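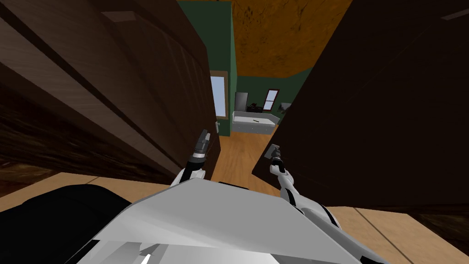 Do lower certification limits bring down what diesel trucks emit on the road? They bring down what trucks emit in the test cell, and the road figures follow only part of the way.

4.2 On-road results against certified values

Most of the case for the tighter limit rests on laboratory cycles. We were not convinced that those cycles say much about a truck that spends its day in city traffic with a half-empty trailer, so we compared the certified nitrogen oxide values with portable readings from the Trallunar fleet. The fleet runs two engine families, Vincze and Zerkusov, both sold as meeting the new limit. After trips with missing exhaust flow data were dropped, 991 trips remained.

The makers' claim is that the aftertreatment system works across normal use. It does work on the highway. Once the catalyst was up to temperature, both families stayed close to their certified values, and we have no quarrel with that part of the claim. Short urban trips are another matter. Exhaust temperature in these trips often stayed too low for the dosing system to start, and the readings were well above the limit for as long as that lasted. Trips shorter than 7 miles were the worst group for both engines. Laing, who reviewed the dosing logs, found no sign of faulty parts. The systems did what their software told them to do.
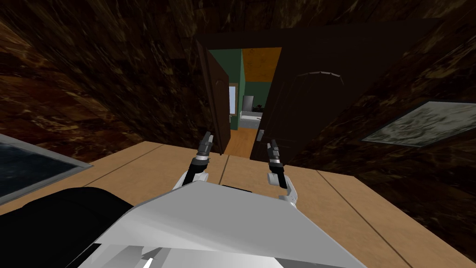
Figure 3. Interior view with two gripper arms above a plank floor.

The usual reply is that cold operation makes up a small share of total miles. This is true and beside the point. People breathe the air where trucks start, idle and crawl, and a yard next to a row of houses gets very little benefit from clean running on the interstate. A fleet average weighted by miles hides this almost completely. Weighted by engine hours, the gap between the certified and measured values grows for both families, and it grows more for Zerkusov.

We also looked at aging. Doritus, the supplier of the catalyst used in the Vincze engines, states that performance holds over the full warranty period. The statement comes from bench aging, and we could not find a description of the fuel used. Our own sample is too thin to settle the question. Several trucks changed depots in August, and their routes changed with them, so any drift in the readings could be age or could be the new routes. We make no claim either way, and we would be wary of anyone who does on data like these.

Two limits of the method should be kept in mind. The portable units were zeroed every 500 miles, while the protocol drafted by Azevedo allows 1,000 -- a looser interval that we think invites drift. Sunday trips were left out, as few trucks ran and those that did were mostly empty. Neither choice favors the result reported above, as far as we can tell, but a second fleet with different duty would be a better check than our word for it. Section 4.3 repeats the comparison by ambient temperature.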